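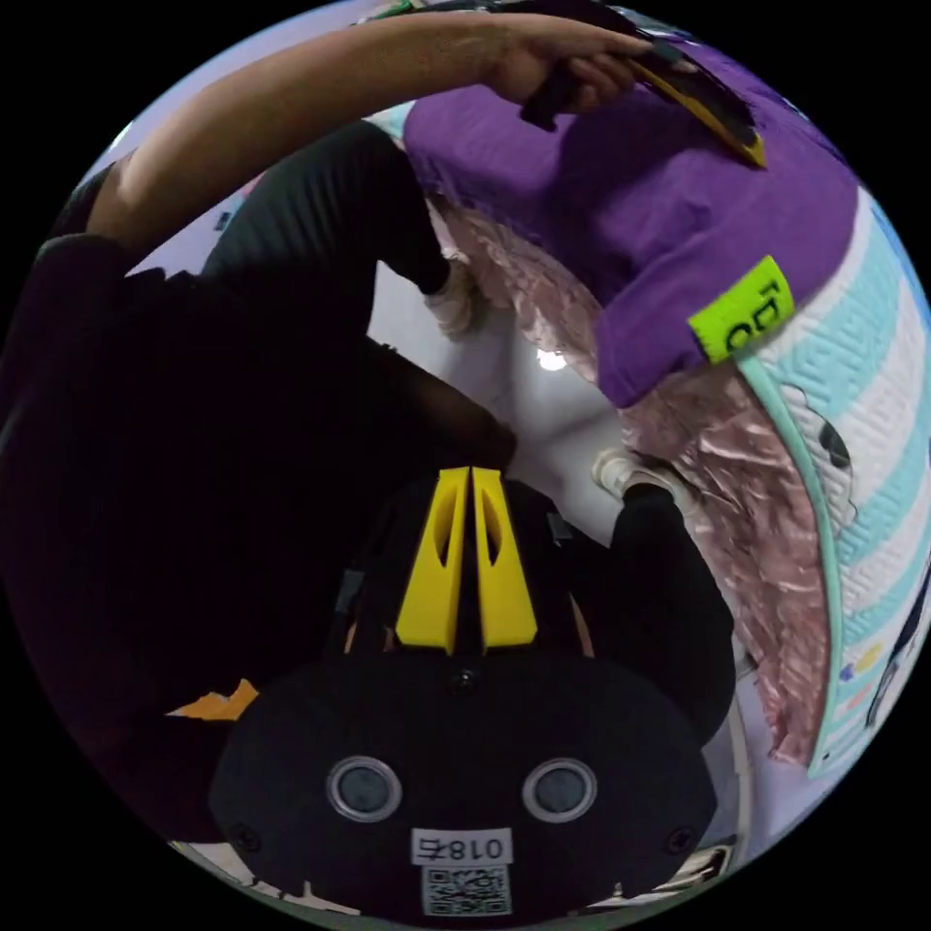 Photo: Emlyn Powell

Climadex Frota crawl space dehumidifier
Sold and serviced by Clullesley

Overview
Specifications
Installation
Parts
Reviews (2)

Overview

The Frota is a fixed dehumidifier for enclosed crawl spaces, low basements and storage rooms with a sealed floor. It removes up to 38 pints of water per day at 80 °F and 60 percent relative humidity. Output falls with temperature. At 60 °F expect a little over half the rated figure, and below 50 °F the unit spends much of its time in defrost.

The cabinet is painted steel. Air enters through the filter door on the left and leaves through the grille on the right. The outlet collar can be turned to face up or sideways with four screws. The drain is gravity fed from the rear. Where the drain line has to rise, order the pump kit, which fits inside the cabinet and takes its power from the main board.

The Frota is not suitable for vented crawl spaces. Close and seal the vents before installation. A unit running in an open crawl space will run all the time and will not reach its set point.

Specifications

Rated removal: 38 pints per day
Power supply: 115 V, 60 Hz, grounded outlet
Power draw at rated conditions: 511 W
Width: 522 mm
Height: 367 mm
Drain connection: 3/4 in. hose barb
Refrigerant: R-32, factory sealed
Set point range: 35 to 70 percent relative humidity
Operating range: 41 to 95 °F
Control: on-board panel, or Culto wall control (sold separately)
Power cord: 9 ft

Dimensions do not include the outlet collar or the leveling feet. The power draw does not include the pump.

Installation

Set the unit on a solid, level base. Two concrete pavers on top of the vapor barrier are enough. Do not hang the unit from joists by its carrying handles. A hanging kit is listed under Parts and needs joists in sound condition.

Leave 12 inches clear at the inlet and 36 inches at the outlet. The rear can stand against a wall if the drain hose is not pinched.

The drain line must fall at least 1/4 inch per foot along its full length. Make a trap only if the line joins a house drain. Fill the trap with water before first start.

After moving the unit, keep it upright for two hours before switching on. The compressor has a three-minute restart delay. During this time the fan runs and the panel shows dL. This is normal and is not logged as a fault.

The Culto wall control connects with four-conductor thermostat wire, up to 100 ft. When it is connected, the on-board humidity sensor is ignored and the panel buttons are locked except for Power. Mount the control in the crawl space if you want it to read crawl space humidity. Mounted upstairs, it reads upstairs humidity.

Fault codes

E1 Humidity sensor open or shorted
E2 Coil sensor open or shorted
E4 Low refrigerant pressure
E5 Pump float high; compressor stopped

E3 is not used on this model.

Parts

Filter, MERV 8, pack of three
Filter, MERV 11, single
Pump kit with 20 ft discharge tube
Hanging kit, four straps
Outlet collar, 8 in. round
Culto wall control
Main board (units built before April use the earlier board; give the serial number when ordering)

The MERV 11 filter lowers airflow and should be checked twice as often. Filters can be vacuumed once. They should not be washed.

Warranty

Two years on the complete unit, five years on the sealed refrigeration system. Labor is covered in the first year when the work is done by Clullesley or a shop it approves. Corrosion caused by pool chemicals stored in the same space is excluded.

Shipping

Ships upright on a pallet. Check the tilt indicator before signing. Clullesley can't process a freight claim on a unit signed for as undamaged.

Reviews

Gonzalo Echevarría
Replaced an older 70-pint portable. Crawl space is sealed, gravel under the barrier. Went from 74 percent to 52 in nine days and has stayed there. The hose barb is a tight fit on vinyl tube, so warm the tube first. Manual puts the collar screws on the wrong page.

Chaltu Kahsay
Works as listed. Fan is audible through the floor in the room above, mostly at night. Rubber pads under the feet helped some. Would like a longer cord.

Page last revised 13 October 2023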